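Looking After Manga at Home
Posted by Rodel Lagman, 29 October 2019
Filed under: Shelves and storage

My collection stands at 1,314 volumes, most of them paperbacks on cheap paper that starts going yellow the day you bring it home. These are the habits I've settled on after two rentals and a move from Ancombe to Gratwood.

Before you shelve anything

Take off the shop stickers, the shrink wrap and any loose advertising slips. Warm the sticker with a hair dryer on low for a few seconds, then lift one corner with a fingernail and peel it back flat against the cover. Leftover glue comes off with a dab of eucalyptus oil on a cotton bud. Test it on the back cover first. Keep the oil off matte jackets altogether — it leaves a dark patch that doesn't fade.

Do the whole job at a table, with a bin next to you for the wrap and backing paper. 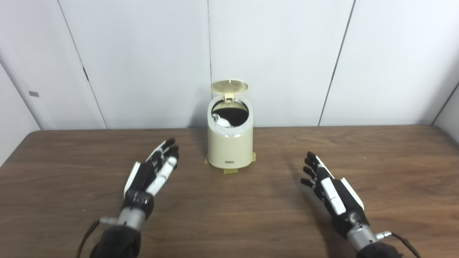 Dust and spines

Dust the top edges with a soft, dry paintbrush, working from the spine outwards. Hold the book shut while you do it. A vacuum with a brush head is fine for the shelf itself once the books are off.

Pack volumes so you can pull one out with two fingers. Too tight and the jackets tear at the top, too loose and the spines lean and stay that way. I use plain metal bookends on any shelf that isn't full.

Oversized editions and art books go flat, no more than seven to a stack.

Light and damp

Red and pink spines fade first. My run of Wogan went from crimson to salmon in one summer beside a north-facing window. Move the shelf, or hang a blockout curtain.

Leave a gap the width of your hand between the bookcase and an outside wall. Silica gel sachets help in closed cabinets. In December I swap mine over every 21 days, and less often in the cooler months.

If a book has a musty smell, stand it open in a dry, shaded room for a week before it goes near the others. Bicarb in an open dish beside it will take up some of the smell. Don't sprinkle it on the pages.

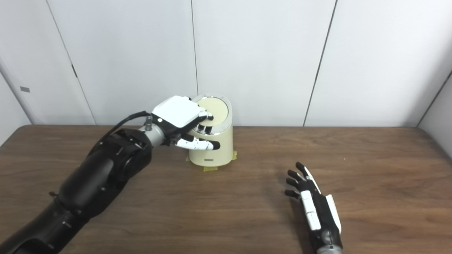
Can I wipe a dirty jacket with a damp cloth?

Glossy jackets will take it if you slip them off the book first, wring the cloth out hard and dry them straight away. Matte ones should only be wiped dry, or cleaned with a white vinyl eraser used lightly.

What about plastic covers?

I only bother for out-of-print series. My Irura volumes are in clear polypropylene sleeves, open at the top. Avoid PVC, which goes tacky and can lift the ink.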